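Trondik hand-held gripper set, bought from Tellix
Reviewed 7 June 2022

I put off writing this until we'd lived with the set for a good while, because I know how easy it is to rave about something in the first week and go quiet after that. We're a very small outfit working on laundry folding, and our whole equipment budget for the year was 3851 euros, so every purchase gets argued over at length (usually with cake). A pair of hand-held grippers at 464 euros was the biggest single thing on the list, and I wanted to be sure before I said a word.

Jackets are what we bought them for. T-shirts and towels will flatter any gripper, but leather with a belt and zips is a fairer test of your money.
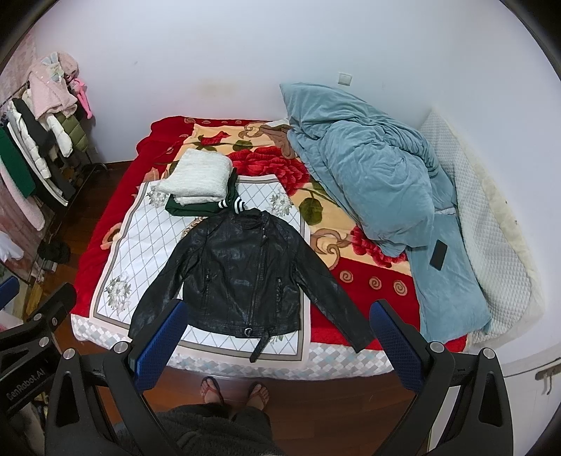 Should a small team buy grippers before it buys an arm?
I'd say buy the grippers first, so long as your arm budget is safely set aside. You'll learn which clothes you want to handle, and that may well change which arm you order.

Now, the things the shop page leaves out! Postage from Tellix was fair, but spare finger pads are sold separately, and the 171 euros we spent on pads and a case hadn't been in my sums at all. Please put them in yours. I'd also asked Zelenák for a quote on a similar set, and theirs was dearer but included the pads, so the gap was much smaller than it first looked. I do wish I'd compared them properly instead of falling for the lower number.

As for using them, my hands took to them quickly, though my wrists wanted a rest after long spells. Sleeves are a pleasure. Belts and buckles ask for more patience, and you should plan your hours with that in mind, as I certainly hadn't.

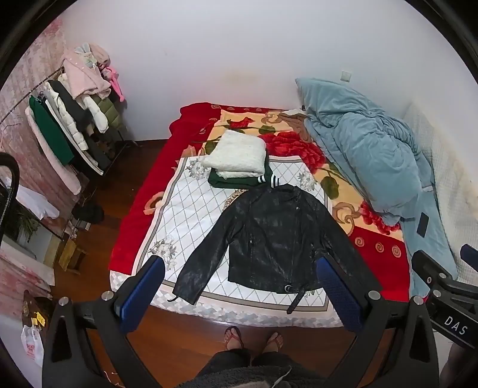
How much should be kept back for running costs?
Keep back enough for one full set of spare pads and a replacement case, and look at it again after six months. Ours sits on its own line in the budget so that it can't be nibbled away.

We'll be choosing an arm in September, most likely from Vuvley if their price holds, and the grippers have made that choice a good deal less frightening. I'm giving the set 7 out of 10. It would have had another point with the pads in the box.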